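Cups, Saucers and the Paper Kind

The woman who keeps the tearoom at the Niltstead hall has firm opinions about crockery, and she formed most of them while washing it. For years she served from china. Last February she gave up and bought paper, and she would like it known that the sky stayed where it was.

"People told me the tea would taste of cardboard," she says. "These are people who put three sugars in it."

We talk across one of her tables, which wears a blue flowered cloth she describes as older than the boiler and in better shape. The paper cups come from wherever she can get them. A sleeve from Vitale, a box of 200 from Multbridge, the tail end of somebody's birthday. She refuses to buy them all in one design.

"If everybody has the same white cup, everybody puts it down and picks up the wrong one. Then you get the looks. With a band on it, you know yours. You're the orange one, he's the teal one, go and sit down."

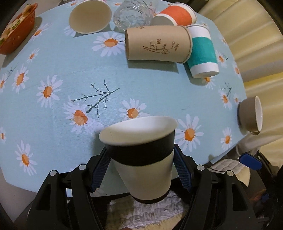

The one with the bamboo

Her own favorite is the big light brown cup with the dark bamboo-like print and the little square mark like a seal. She has no idea what the mark means and has decided against finding out.

"It could say anything. It could say 'not for soup.' I've had soup in it."

The china went into the cupboard under the stage — 89 saucers and, she notes coldly, far fewer cups. She brings it out for funerals. "You can't hand a widow a paper cup. Well, you can, but you'd hear it go all around the room."

What about the clear ones with the cut-glass pattern? She makes a face. Those are for cold drinks, and she has had to say so more than once, the last time to a grown man holding a coffee pot.

She still hasn't settled the matter of lids. Westard will sell her a carton of 235, but they only fit one of her sizes, and she is waiting to hear back about the other.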